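# 两只手，一张桌子

Onbridge，星期三，晚上七点过一点。工坊的门卡住了，要用肩膀顶。顶开，先闻到松香，然后是咖啡，然后是一股烧过的环氧味。最后这个味道后来解释清楚了，是上周的事，一台风机。没人受伤。

我迟到了。Judit Dobos 蹲在桌子底下，嘴里叼着一根扎带，朝我挥了挥六角扳手，意思是别踩线。我踩了。她没说什么，把线往里拽了拽。

这地方叫 Guerreiro，名字来自以前租这层楼的一家修车铺，招牌拆了一半，剩下的字母太高，够不着，就一直留着。现在是共享工坊。月租，自己带工具或者用墙上的，用完挂回去。墙上有每件工具的轮廓，用白漆描的，钳子的轮廓里挂着一把剪刀。

我来看 Beltau。

Beltau 是一台双臂机器人，在这里装起来的，从秋天装到秋天。第一颗螺丝是九月拧的，她们记得，那天停电，头灯底下拧的。手臂是买的，二手，银灰色，关节上一圈一圈黑带。夹爪的外壳是自己打的，白色，线从外壳上面插进去。控制部分一半是现成的，一半是 Judit 写的，写在一个叫“先这样”的文件夹里。文件夹到今天还叫这个名字。

它要干的活儿听起来很小：拆电机，装电机。

## 为什么是电机

先说 Arnaldo Mota。他在河对岸开一间修理铺，修风机、修水泵、修电动轮椅的驱动轮，什么转就修什么。铺子不大，活多。他手指关节疼了几年，冬天尤其，捏不住小轴承。去年他来 Guerreiro 借车床，看见架子上有两条闲着的机械臂，问了一句：这东西能捏轴承吗。

Judit 说能。她跟我讲的时候补充：“我当时根本不知道。我就是想让他多待一会儿，他带了糕点。”

然后就开始了。

电机这种东西，对人手很友好。你拿着转子往定子里送，永磁体会吸，一吸就歪，歪了你手腕一转就正了，根本不用想。对机器来说这一下是噩梦。吸力突然上来，夹爪里的件往旁边一跳，撞漆包线。漆包线蹭破一点，这台电机就算白修了。

Arnaldo 送来一箱报废件给她们练手。都是死透了的，绕组断了的、轴弯了的、磁钢碎掉的。箱子现在还在工坊后面，盖子上用粗笔写着“随便弄”。

一开始弄得真是随便。头一个月的视频我看了，Judit 手机里存着，声音很大，主要是金属落地的声音，还有人骂匈牙利语。

## 手臂的来历，钱的事

两条臂是 Joaquim Torres 弄来的。他在一家包装厂做维护，厂里换线，旧设备按废品处理，他用自己的车拉回来，下坡的时候一条臂从后备箱里滑出来，肘关节磕在路边石上。所以那一条的肘，转到某个角度会有一声轻响。咔。他们把它校过，拆过，换过油，还是咔。精度倒没受影响。现在大家听不到那一声反而会抬头。

钱。我问了每个人钱的事，每个人给的数都不一样，吵起来了，我就把笔放下了。能对上的只有一笔：250 欧，买减速器的密封圈和一批十字滚子轴承，从 Stender 买的，发票贴在冰箱上。Stender 是本地一家传动件批发商，柜台后面的人一开始不肯零卖，后来 Joaquim 每次去都买一小包螺丝，买到人家认得他。

躯干部分是 Joaquim 的手艺。银灰色的壳，肩上两个圆鼓鼓的弧面，弯得很漂亮。他不承认漂亮，说只是不想让袖子挂住。他以前学过钣金，很多年没碰，第一块敲坏了，第二块敲坏了一半，剩下那一半现在是烟灰缸。

“软件的人觉得壳最后再说，”他说，“最后的意思就是没有。”

所以他先把壳做了。电子部分后来得迁就壳，Judit 为这个跟他冷战了两个星期，期间两个人只通过白板交流。白板上那几行没擦，我抄了一句：**散热片是要呼吸的，先生。**

## Leonilde 的手

Leonilde Salgado 是绕线的。

真正绕线的，在工厂绕了大半辈子，退休，又在家里绕，然后被 Arnaldo 介绍过来。她不碰电脑。她坐在一把厨房椅上，膝盖上铺一块布，布上放定子，手里一根漆包线，绕，压，绕，压。跟她说话她不停手。不跟她说话她也不停手，不过会哼歌。

Beltau 不绕线。绕线这件事他们讨论过一个晚上，放弃了，Leonilde 在旁边听完，说“好”。再没提过。

她教机器别的。怎么教呢，她抓着夹爪，像抓小孩的手写字那样，带着走一遍。臂放到零力模式，重力补偿开着，轻得几乎没有重量，她就牵着它，从桌上拿件，抬，转，送到位置，停。机器把这一趟记下来。记下来以后自己再走，走歪了，她再牵一遍。

Judit 管这叫示教，Leonilde 管这叫“领着它”。

我问她领了多少遍，她看我的眼神好像我问她这辈子洗过多少碗。Judit 倒是有日志：成型的动作，84 段。每段有名字，名字是 Leonilde 起的。有一段叫“掀锅盖”，就是把端盖先抬一边再抬另一边。有一段叫“别急”。有一段叫“我婆婆”，我问了，没人肯讲。

“掀锅盖”是我最喜欢的。看着真像掀锅盖。夹爪在端盖一侧轻轻一挑，停半拍，好像怕蒸汽烫着，然后另一只手从对面接上，盖子就起来了。那个停半拍不是必需的，Judit 想删掉，省时间。删掉之后成功率往下掉。又加回来了。原因她有个猜测，跟胶垫回弹有关，没验证。先这样。

## 两只手的问题

单臂装配有的是人做，夹具一固定，臂一伸，完事。Guerreiro 没有夹具。准确说有一个，虎钳，很老，钳口是歪的。Arnaldo 的活又杂，今天风机明天水泵，做夹具做不过来。

所以两只手。一只拿着，一只送。

难也就难在这儿。两只手都在动，两只手都有误差，加起来的误差落在气隙里，而气隙就那么一点点。Judit 试过让一只手完全不动，当夹具使，行是行，可是磁力一来，不动的那只手太硬，件就别住了。试过两只都软，那更好笑，两只手互相推让，像在门口让路的两个人，你请，你请，最后谁也没进去。

现在的办法是轮流软。接触之前左手硬右手软，接触那一下换过来，到底了再都硬。切换的时机靠手腕上的力传感器，阈值是手调的，每种电机一组。调阈值这件事很枯燥，Judit 一般放在周末早上，戴着耳机，旁边一碗麦片泡到烂。

我在的那个晚上，她改了一个数，保存，回头喊：“都往后站一点。”

大家都往后站了一点。站得很熟练。

## 挪威来的那位

Borghild Myklebust 得单独说。她不是工坊的人，搬来 Onbridge 是因为她妻子在这儿的医院上班。自己以前在船上做轮机，后来做船用设备的安全检查，看什么都先看它会怎么夹到手。

她第一次进门，看见 Beltau 在跑，没有围栏，没有光幕，急停按钮放在一摞杂志后面。她走过去，把杂志拿开，按了急停。然后自我介绍。

Judit 气坏了，程序跑到一半。第二天给急停做了支架，红的，装在桌子边上，谁的胯骨都能碰到。又过了几天，地上多了一条胶带。速度上限也写死了，改要两个人同时在场。规矩很少，都贴在灯开关旁边，字是 Borghild 的，大写，没有一个感叹号，比有感叹号还吓人。

手指远离张开的夹爪。
长头发扎起来，胡子也算。
有人牵臂的时候，别人不碰键盘。
磁钢单独放，离手机远，离 Joaquim 的起搏器更远。

最后这条是真的。Joaquim 装了起搏器，春天装的，从那以后带磁的件他不经手，站在胶带外面指挥，声音比以前大了一倍。起搏器和强磁的距离他专门问过医生，医生问他业余爱好是什么，他讲了十分钟。

Borghild 现在每次都来。她负责线。线从夹爪外壳上出来，沿着臂走，弯过肘，哪里该松哪里该紧，她看一眼就知道，说船上一半的火是线磨出来的。左边那条臂上她特意留了一大圈余量，拱起来，不好看，Joaquim 抗议过。抗议无效。

## 那股烧焦味

说一下那台风机，既然一进门就闻到了。

上周，第一次装完直接上电。装得很顺，太顺了，大家有点飘，Arnaldo 带了酒。绝缘没测。摇表就在墙上，在它自己的轮廓里挂着，好好的。合闸，转起来，转了，大家鼓掌，然后一缕白烟。然后味道。

拆开看，端部有一匝蹭伤了，铜露出来了。是 Beltau 蹭的还是装之前就伤了，没法知道。Judit 翻了力的曲线，翻到凌晨，曲线很干净。Leonilde 用指甲盖沿着绕组摸了一圈，说也许是她。Arnaldo 说也许是箱子里颠的。三个人抢着认，场面挺动人的，也挺没用。

结果就是现在流程里多了一步，定子上桌之前测一次，装完再测一次。Borghild 写的，贴在灯开关旁边。

Arnaldo 把那台风机带回去自己修好了。手工。装在他铺子的窗上，转的时候有点响。

## 晚上八点半，真的开始

废话这么多，终于开始了。因为之前在等 Leonilde，她在等公交。

桌子清出来。浅米色的一块板，中间有一块灰绿色的印子，怎么也擦不掉，大概是哪次的助焊剂，也可能是汤。Joaquim 一直说要换，Judit 不让，她说用惯了，眼睛会去找那块印子。

件摆好。定子放平，绕组朝上，铜红铜红的，灯一照很好看。Leonilde 弯下腰，拿布角在轴孔边上擦了擦，直起来，退到胶带后面。

Judit 念了一遍状态，左臂，右臂，力，温度，急停。Borghild 的手搭在红按钮边上，不按，就是搭着。

回车。

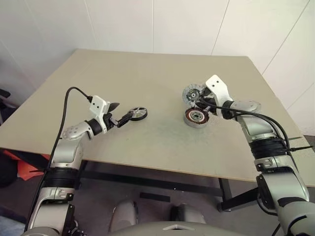 *Beltau 在工作台上方伸出双臂，定子平放在桌面，绕组朝上。摄于 Guerreiro 工坊。*

慢。第一反应就是慢。看过工厂里那种机器人视频的人会不耐烦，我也有点。肘那里咔了一声，Joaquim 嘴角动了一下。

然后你会开始看进去。夹爪靠近，停，再靠近一点点，像近视的人认字。黑色的指尖很细，往前探。Judit 不看机器，看屏幕，屏幕上是力，一条线在底下趴着，趴着，突然鼓了个小包。换手了。软硬换了。小包下去。

“行，”她说，声音很小。

第一次没进去。接触早了，角度差一点，程序自己退回来，退到“别急”。真的叫这个名字，屏幕上一个弹窗写着：别急。Leonilde 看着自己起的名字从屏幕上冒出来，捂着嘴。

第二次进去了。声音很轻，嗒，像茶杯放回碟子。没人鼓掌，上周鼓过了，不吉利。Arnaldo 从墙上取下摇表，戴上老花镜，测。测了很长时间。也许没那么长。

“好的。”

这才有人出气。Joaquim 去开窗，说闷。

那天晚上一共装成 9 台，中间停了一回，左边夹爪打滑，指尖上的胶皮磨薄了，Borghild 从口袋里掏出一段自行车内胎，剪，套上，接着跑。内胎在口袋里干什么，她没说。Leonilde 到后来不看了，坐回厨房椅上绕她的线，背对着机器，听声音。有一次她头也不抬说“歪了”。Judit 看屏幕，还没歪。过了一秒，歪了。

Judit 在“先这样”文件夹里新建了一个文件，叫“声音”。里面目前是空的。

## 然后呢

我问 Arnaldo 什么时候搬去他铺子里。这是我来之前想好的问题，编辑也想知道。

他挠头。铺子里没地方，桌子进不了门，要进得锯腿。电也不够，插座老，焊机一开灯就暗。再说搬走了这些人晚上去哪儿呢。他讲完看看 Judit，Judit 在看麦片碗。

也不是没人来问。有一家做水泵的派人来看过，穿得很整齐，问节拍，问每小时多少件，问能不能做成产品。Judit 报了节拍，对方在本子上写了，又划掉，很客气地喝完了咖啡。另一个是技校的老师，站在胶带外面看了一下午，问能不能带学生来牵手臂。这个答应了，学生来的时候 Borghild 站在灯开关旁边，逐条念。

目前的安排是这样：Arnaldo 每周把攒下的小件装在面包箱里送过来，星期三跑一晚上，第二天早上他来取。拆旧的那半边还不行，锈死的端盖，“掀锅盖”掀不动，机器很有礼貌地试几次然后放弃。Joaquim 想加一个小锤子。Borghild 说不。Joaquim 说很小的锤子。这个讨论我走的时候还在继续。

还有密封。水泵的油封，唇口朝哪边，摄像头看不太出来，现在靠 Leonilde 事先摆好。还有碎磁钢，一碎就是粉，沾得到处都是，夹爪缝里抠不干净，得用胶泥粘。还有那个文件夹的名字。

十点多，关机。臂不是直接断电的，先慢慢降下来，落到桌面上，垫着两块旧毛巾，一块上面印着某个海滩。Joaquim 把窗关上。Judit 把剪刀从钳子的轮廓里拿下来，看了看，又挂回去了。

我出门的时候又踩到了线。Borghild 看见了。下次来，她说，穿软底的鞋。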